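Bronisława Tokarz
2018-01-20

1/ Everybody at work keeps asking me if the robots are coming for our jobs, so I'm going to answer it once, here, and then just send people the link. I've run the front of the house at Alexiou for nine years. I have opinions about this!

2/ Short version: for the jobs I'd love to give away (cups, trays, tables, the sticky stuff), not yet. But closer than I would have told you last February, and I had to eat some words over it.

3/ First thing I learned is that you should look at the room before you look at the robot. My room is all booths. Booths are great for customers and a pain for anything that has to reach in from the end of the table.

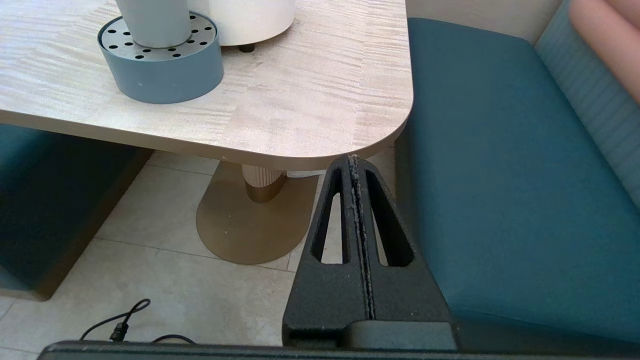

People who sell this stuff always want to talk about hands. I want to talk about knees and hips, meaning everything below table height, where a new busser gets bruised in week one. Table corners, benches on both sides, the column that holds the table up, and a cable lying on the floor tiles where a foot or a wheel could find it. I'd tape that cable down before I let anybody carry a tray past it, human or otherwise.

4/ My friend Bogdan Lis (he fixes conveyor stuff for Davano, very calm guy, we argue constantly) says I'm unfair because I compare every machine to my best server on her best night. OK, sure. So let's take the easiest chore in the building: cup under the spigot, tea in the cup, cup to the customer. A teenager gets it in one shift. 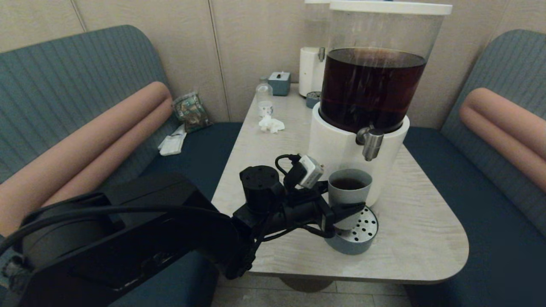

5/ Now break that down like you're training someone who has never held a cup. Find the cup. Get your fingers around it without tipping it. Work out how full it is. Lift it off the grille straight up, because if you drag it the bottom catches and there goes the tea. Then carry it level past whatever else is on the table. That's a lot of chances to make me get a mop.

6/ Paper cups are worse, by the way. Squeeze too hard and you're wearing it. I've watched grown adults do this on a Saturday-sized line, so I'm not going to be snobby about a machine doing it.

7/ The chore I'd really pay for is the reset, though. Reset is when the people leave and the booth has to look like no one was ever in it.
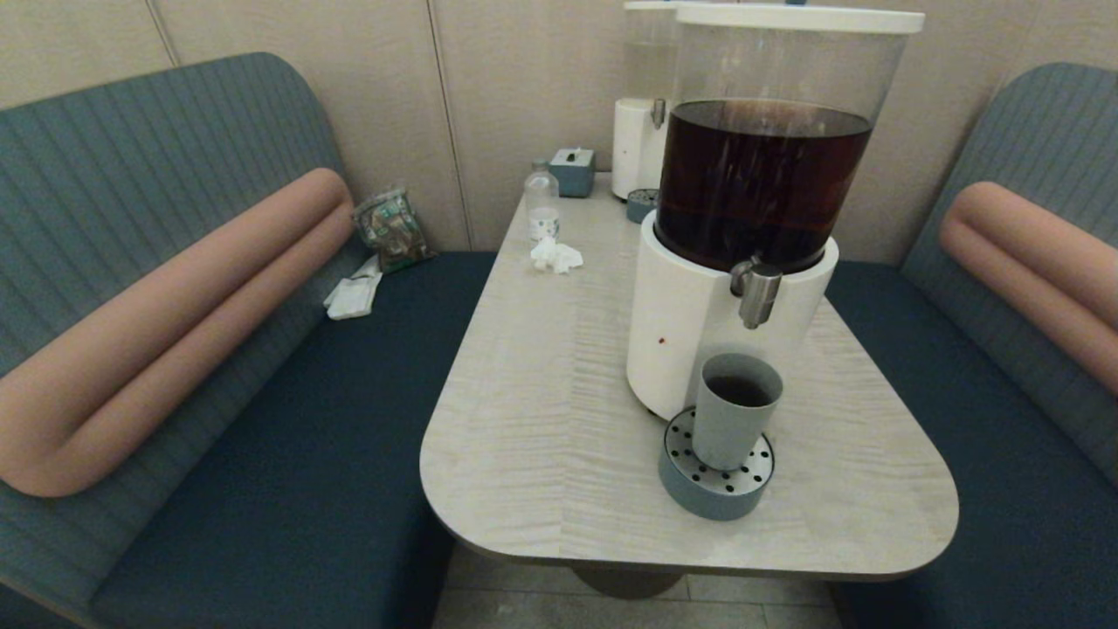

Resetting a booth is mostly deciding. Bogdan thinks it's mostly grabbing, and this is where we fight. The tissue box stays, fine. The crumpled tissue in front of it goes, easy. But what about the little bottle standing right there between them? Or the snack bag on the seat with a napkin next to it, is somebody coming back for that? I look at the whole booth and I know in a second, and I couldn't write you the rule if you gave me a week. Oh, and the drip mark on the white base of the dispenser! I'd wipe that before anything else. Would a machine even think it was dirty?

8/ Bogdan's answer: "So tell it. Everything on the seat goes in a lost and found bin, everything crumpled goes in the trash." Which, annoyingly, is pretty close to what I tell new hires.

9/ Where he's got me is patience. Our closing list is long and by the end of the night people skip steps. I skip steps. If something wants to wipe table 12 at one in the morning with the same attention as table 1, I will buy it a little apron.

10/ And where I've got him is tall cups. Short wide ones, whatever, hard to knock over. But something narrow at the bottom and wider at the top, you have to come in from both sides together or you've pushed it before you've picked it up.

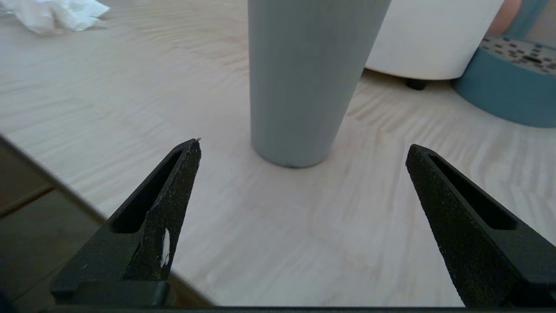 11/ So here's my test, and I'm keeping it the same for everybody. Trundireck, Nudel, your cousin's garage, I don't care who built it. Clear and reset a booth 200 times with real leftovers in it, tea in the cups, and me sitting there changing what's on the table. I want to see the misses too, not a highlight video.

12/ Pass that and I'll happily hand over the cups. The register and the regulars stay with us.

13/ Bogdan has already replied to post 7 with a paragraph. I'm going to bed, you can all fight him yourselves.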